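Skuvetti (robot cell)
From the Stonau Workshop Encyclopedia, the shared reference of the Stonau makers 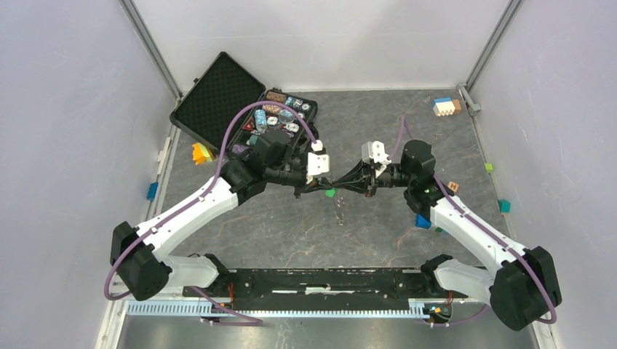

The two arms of Skuvetti with their grippers together over the work surface. An open case of chips stands at the back left.

Skuvetti is a two-armed tabletop robot cell built by members of the Stonau shared workshop. It is the second robot made there, after the single-armed Grukis, and the first in which two arms work on the same object. The build was led by Isabelle Simard, who designed the enclosure and the mounting parts, and Harpreet Fraser, who wrote most of the control software. It is used for practice in sorting, handing over and packing small items, and it has become one of the best-loved machines in the building.

Name

The name was picked from a list on the workshop whiteboard and has no agreed meaning. Simard has said she liked it because it sounded like a kind of pasta. Early notes call the machine "Grukis 2", and that label survives in a few folder names.

History

Grukis was a pick-and-place arm on a rolling cart. It could sort blocks by color all afternoon, but it had no way to hold a thing steady while doing something else to it. Fraser wanted to try tasks that people do with two hands, such as straightening a string or passing a part across, and began sketching a pair of facing arms in June. Simard had a leftover piece of counter surface and offered it for the base.

The first version had no walls. Small parts went over the side so often that a cookie sheet was kept on the floor to catch them. The walls went up within two weeks, and the rate of lost pieces dropped to something the members could live with.

Construction

The arms reach in over a dark gray, stone-patterned surface with pale walls at the left, back and right. Gray metal profiles run along the upper corners. The links of the arms are white and the joints black, and each arm ends in a black gripper with narrow fingertips. A white plate with small holes is mounted on each gripper. These plates went through more redesigns than any other part of the cell. Simard's first ones cracked at the screw holes, and the current pattern copies the hole spacing of a bracket from Plattner, the parts bin shop two streets over.

Cables

The purple cables are the feature visitors ask about first. Each one rises over the wrist, follows the white link and loops at the elbow. Getting the amount of slack right took longer than any other mechanical job. With too little, the wrist pulls on its connector at full reach. With too much, the loop swings into the workspace and sweeps blocks away - a fault known locally as "mopping". The color was simply what Fraser had a full spool of.

Software

Both arms are run from one desktop computer. Moves are recorded by hand guiding and then played back, with a correction step that shifts the path toward wherever the target lies. The control loop runs at 100 updates per second. Fraser tried 500 for a while and found the motion no smoother, though the computer's fan was a good deal louder. A stop button cuts power to both arms together, and the members' rule is that one person keeps a hand near it during any new routine.

Uses

Most sessions use toy bricks, colored blocks and poker-chip-style discs. Discs are a wonderful test for a gripper: thin, slippery at the rim, and happy to roll away when dropped on edge. Blocks are kinder and are where newcomers start.

Thin, flexible items are the newest interest. A chain or cord changes shape whenever it is touched, so a recorded move rarely fits twice, and the arms have to meet closely without knocking fingertips. The longest log so far covers 534 attempts at handling such pieces. Fraser has kept all of them, including the bad ones, and the bad ones are very good watching.

Known problems

The left elbow drifts a little after long sessions and needs to be zeroed again. Bright afternoon light upsets the color matching, especially between light blue and teal. Toy bricks pushed up against a wall are hard to pick up, as the fingertips need space on both sides.

See also

Grukis
Gripper plates
Mopping (cable fault)

Last edited February 27, 2026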